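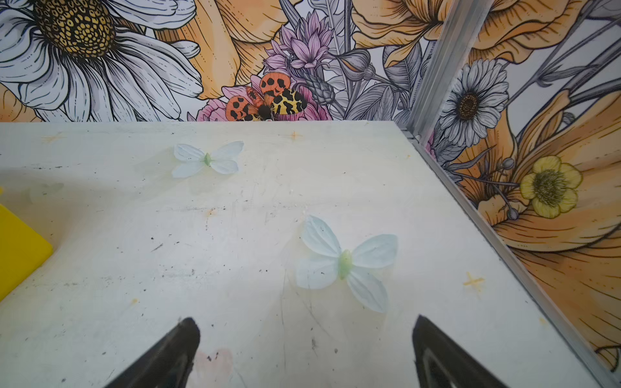 The two blue butterflies on the white table.

August 2023

Bindery notes, Dustville bench. Mostly paste and grain direction.

Dustville guest book, second attempt. The first text block was cut with the grain running across the spine and the pages stood up like a fan. Recut everything with the grain parallel to the spine. Checked each stack by bending it both ways before folding. Should have done that the first time.

Paper is the Lirka cream again. It folds well but it cracks on the outside of the fold if I crease in one pass. Two passes with the bone folder, light then firm, and the crack goes away. Pages trimmed to 254 mm tall. The old guest book is a little shorter, but Dagný Bundgaard says the new one doesn't need to match it on the shelf.

Sewing: link stitch over tapes, waxed linen, 3 tapes. Tension was too tight in the first few sections and the paper tore at the kettle stitch. Cut it out and started over with a looser hand. Much better. The swell at the spine is still more than I like – I think the thread is one size too heavy for this paper. Order thinner before the Dobson job.

Paste: wheat starch, cooked until it went translucent, then strained. Too thick straight from the pot. For the endpapers I mixed it with PVA, 50/50, to slow down the drying. That gave me enough time to slide the sheet into place. Straight PVA on the spine, thin coat, mull on top, second thin coat after the first had set.

Boards: the Cellport offcuts are warped and should not be used for covers. Keep them for pressing boards only. I moved them to the low shelf.

Cloth turned in cleanly at the head and tail. Corners are bulky. I left too much cloth past the board corner before cutting the miter. Next time leave one and a half board thicknesses and no more.

In the press overnight with wax paper inside both covers. Left the knocking-down iron out, please don't put it back in the drawer yet.

To do:
thinner linen thread
new blade for the board shears
ask Dagný what she wants stamped on the front – she said title only, then mentioned a year
test foil on a scrap of the same cloth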